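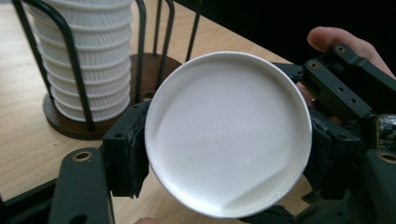
4. Latenz einstellen und die erste eigene Spur anlegen

So, jetzt wird's endlich musikalisch! Ich gehe davon aus, dass Clardale bei euch installiert ist und die Gitarre schon im Menü auftaucht. Falls nicht, bitte zurück zu Abschnitt 3, sonst ärgert ihr euch hier nur.

1. Startet Clardale und öffnet unter "Optionen" den Punkt "Kalibrierung".
2. Stellt den Fernseher auf Spielemodus. (Ich hab das beim ersten Mal vergessen und durfte alles noch mal machen.)
3. Drückt im Takt der Klicks die grüne Taste, bis der Balken voll ist.
4. Speichert das Profil und startet das Spiel neu.

Hinweis: Schwankt der Wert von Durchgang zu Durchgang stark, hängt die Gitarre meistens an einem USB-Hub. Steckt sie direkt an den Rechner.
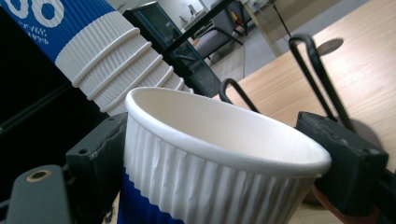

Seite 5

Weiter geht's mit dem Rostetti-Editor. Der sieht anfangs furchtbar aus, aber man gewöhnt sich dran – wirklich!

5. Legt ein neues Projekt an und zieht eure Audiodatei ins Fenster.
6. Setzt vor den ersten Ton 3000 ms Stille. Mit weniger rauschen euch die ersten Noten entgegen, bevor ihr die Finger auf den Tasten habt.
7. Tragt das Tempo ein und schaltet das Metronom dazu. Läuft es nach der Hälfte des Songs weg, setzt dort einen zweiten Tempomarker.
8. Baut zuerst die Expertenspur. Die leichteren Stufen leite ich immer erst am Schluss davon ab.

Achtung: Der Editor speichert nicht von selbst! Ich hab mal 900 Noten verloren, weil nachts um zwei der Strom weg war.
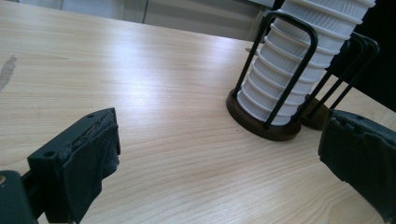
Wenn die Spur steht, exportiert ihr sie über "Datei" in den Songordner von Clardale. Der Ordnername darf keine Umlaute enthalten, daran verschluckt sich das Filley-Plugin bis heute. Beim nächsten Start dauert das Einlesen etwas länger, bei mir mit 500 Songs reicht es locker zum Teekochen.

Taucht der Song trotzdem nicht auf, schaut in die Datei song.ini, ob Titel und Interpret ausgefüllt sind.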